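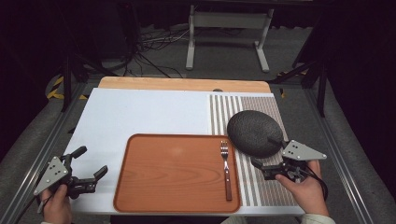 11/10/21
By Chak-lun Su

The tray supper is back, or so the shops in Ustport would like us to think. Tsang wants 300 for a tray, a striped mat and a fork with a wooden handle. I have eaten off my knees for years and never felt the lack of a mat.

Wood grain is the selling point, and I remain unmoved. A raised rim is useful - peas roll - but the pattern does nothing for the peas. 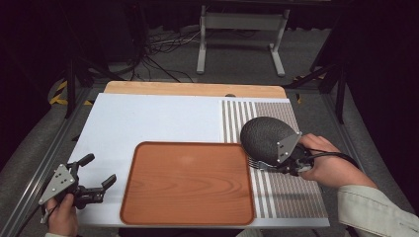
Stripes are harder to argue with. They hide gravy, at least until December, when the visitors come and somebody lifts the plate. Plilley sells a plain mat for less, and I would start there.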